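2020-10-12

Keegan Cloutier is back from Gutcombe with a jar of coconut oil and a new religion. He puts a spoonful in his coffee every morning, and according to him it has fixed his sleep, his knees and his mood in 18 days. I asked what else he changed. Well, he quit beer. He walks to work now. But it's the oil, apparently.

I read the label while he talked. Mostly saturated fat, same as I remembered. I don't think it's poison – I fry eggs in it – but I can't find the part where it melts belly fat.
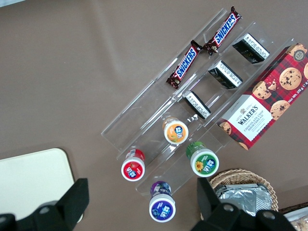 Two Snickers, top row.

Lucie Sutherland sent me the article he got it from. It runs to 733 words and doesn't name one study. Four of the paragraphs say "experts agree" and leave it there. Lucie thinks I'm being a grouch. Maybe. I was the same in January over the celery juice, and I notice the juicer has gone quiet.
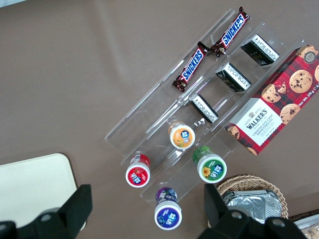

Does coconut oil in coffee help you lose weight?
I doubt it, unless you eat less of something else, as a spoonful adds over a hundred calories.

Told Keegan I'd try it for six days if he'd go back to plain coffee for the same six. He's thinking it over. Need eggs and onions tomorrow.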